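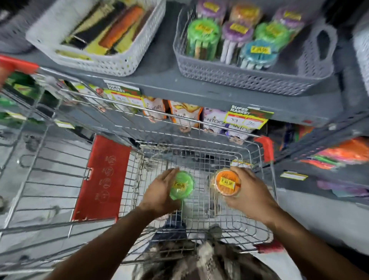
Surely a machine can do the shopping by now, a student of ours objected on the first day of the course, when we had barely put down our coffee, and if it can't, what has everybody been working on all these years? We have grown fond of that question, and we'd like to borrow it to begin Chapter 3.

Think for a moment about a round plastic container with a flat lid, the sort you might pick up for leftovers. You take one in each hand, set them down in the cart, and you're already wondering whether there is any rice at home. Your fingers have worked out how hard to squeeze (not very hard, the sides give a little) and your eyes have forgiven the fact that the plastic is see-through and the cart is made of shiny wire. A robot gets none of this for free! Clear plastic and bright metal both confuse its depth sensors, and a wire basket is full of gaps that a careless program may take for places to put things.

In the Eltia trials, which we'll come back to often, a two-armed machine was asked to move household goods from a shelf into a cart 2,363 times. It managed 1,479 of them without help. Now, you may find that wonderful or you may find it dreadful, and we have had both reactions in the same classroom, but please look at how the failures were spread before you make up your mind. Boxes went well. Lidded tubs, soft packets and anything rolled up went badly, and they went worst of all when the shelf was full.

So can machines do our chores yet? Some of them, on a good day, in a store that has been tidied first. The two sections that follow take up grasping and then placing, and you'll want your notes on friction from Chapter 2 close by.

3.1 Getting hold of things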